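Parcel collecting thread, as promised to the three people who asked. I moved here in March with two suitcases and have since ordered everything else I own, so I've become a bit of an expert in fetching boxes.

1/ The basics first. Nothing comes to your door unless you nag. It goes to the parcel station, you get a code on your phone, you go and find your box on the shelves yourself, and then you check it out at a self-service stand. I love it. I was terrified of it for a fortnight.

2/ My first code was for shelf 15 and I stood in front of shelf 51 for ages getting crosser and crosser. Read the number, then read it again, then look for your own name. My name on a label is usually the first four letters and a row of stars.

3/ Once you've got your box, take it to the stand with the big board at the foot of a black pillar. The large black characters are the only bit you really need: 将包裹放置此区 面单条码朝上. Put the parcel in this area, waybill barcode facing up. There's a yellow sticker on the pillar as well that says 朝上放置, place facing up, so you do get told twice.

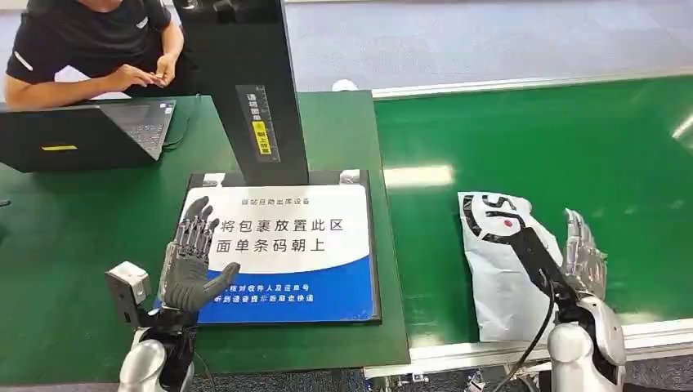 4/ I still got it wrong. My very first parcel was a bath mat in one of those squashy grey bags and I put it label side down, then stood there like a lemon waiting for something to happen. The man behind me reached past and flipped it over for me without even taking his earphones out. Thank you, earphones man.

5/ The small writing in the blue band is worth a look too, if your reading is up to it (mine took a phone and a lot of squinting). It wants you to check the recipient and the waybill number, and to take your parcel after you've heard the voice prompt. AFTER. I'm a natural snatcher. I have had to train myself.

6/ About checking the recipient — please do it. Kaj walked home with a box that looked exactly like his, same size, same tape, and it was 31 packets of somebody's sunflower seeds. He had to walk all the way back and do the apologetic face. His own box was still sitting on the shelf.

7/ Useful words I've picked up, for those of you just starting:
面单 is the waybill, the sticky label with everything on it
条码 is the barcode
包裹 is the parcel
快递 is the delivery, or express post, and it's the word you'll hear most
驿站 is the station, the place itself

8/ Squashy bags are the worst for scanning, by the way. The label creases and the barcode goes all wavy. What I do is pull the bag tight from underneath and smooth the label down with the side of my hand before I put it anywhere. Grethe says I look like I'm icing a cake. It works for me though!

9/ Now, green tops. Why is every counter and desk I deal with here green? I've gone from mildly puzzled to completely fond of it. It's the colour of a school craft table and it makes a brown box look very smart. On a bright day the window lies right across it in one long pale streak.
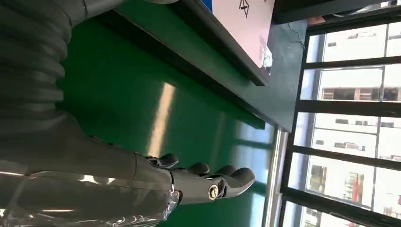
10/ Which brings me to shiny labels. If your label has a layer of clear tape over it and the sun's coming in, tilt things a bit so the glare isn't sitting on the barcode when you're trying to scan it with your phone. I worked that one out with a box holding a lamp, a rice cooker lid (only the lid, long story) and over 600 paper clips I don't remember ordering.

11/ When to go: not at six in the evening, everybody's on their way home. Not Saturday either, if you can help it. I go just after lunch and I'm in and out before my tea's gone cold. Mogens swears by the last half hour before closing but he also buys furniture in kit form and carries it up four flights, so I don't take his advice on anything.

12/ Take a bag. Take a bigger bag than that. I once carried five small parcels home in my jumper, held out in front like I'd been picking apples, and dropped one on the stairs. It was mugs. One handle came off and it's my pen pot now.

13/ And open your boxes the same week you fetch them, she says, looking at the pile by the wardrobe. The one at the bottom has a code ending 521 and I have no idea what's in it. It rattles. Preben thinks it's the curtain hooks.

14/ Someone's just asked about sending things back. Different desk, different queue, and I've only done it once, with a pair of boots. Will do a separate thread when I've had another go at it.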